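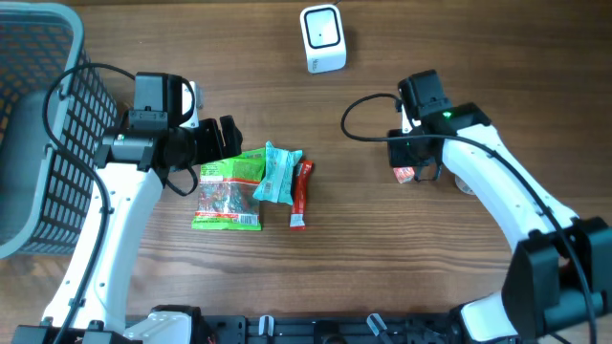 Gurnska 3 and very large notes: anyone else seeing lag?

mapleandmoss
2025-10-02
Hi all! I moved my whole notes folder over to Gurnska in July and I've been so happy with it (the outline panel alone was worth the switch, I use it all day long). My one trouble is with my biggest file, a reading journal that has grown to nearly 4,000 lines. Typing near the bottom of it feels like writing through syrup, and the cursor trails a word or so behind me. Small files are perfectly fine. I'm on Linux with spell check on and the Fourie theme, if that matters. Is there a setting I've missed, or do I need to split the thing up?

tabstop_terry
Split it up. I say this with love, but a plain text editor was never meant to hold somebody's entire reading life in one file. I keep 366 daily notes in a folder, one for each day of last year, and the folder search finds everything quicker than I could scroll to it.

oldbrackets
I have to disagree with Terry a little, and I say that as someone who enjoys his posts. Four thousand lines of text is nothing for a computer. My guess would be the live preview, which redraws every heading above the cursor when you pause. Go to Preferences, Editor, and turn off "Render while typing," then restart with the same file open. You'll still get the preview when you save.

tabstop_terry
Fair enough on the computer side, but then you've switched off the nicest part of the program just to keep one long file! I'd sooner have the preview and the shorter files.

wrenfeather
Could I put in a word for spell check as the culprit? I had the same syrup feeling on a long recipe file, and in my case it was the Skurkunar dictionary add-on going back over the whole document after each word. I took it out and went back to the built-in one, and processor use dropped from 95 percent to hardly anything. It does mean losing the medical terms, so it depends on what you write.

mapleandmoss
Oh, wrenfeather, I do have Skurkunar installed! I'd forgotten all about it. I turned it off just now and it's a good deal better, though there's still a small hitch when I add a heading. I'll try the preview setting after supper. Terry, I may yet come around on the daily notes, but I do love having it all in one place.

oldbrackets
The hitch on headings will be the outline panel rebuilding itself. Collapse it while you write and see if it goes away. There's an open report on the tracker under "outline refresh," so do add your line count and your Linux version there.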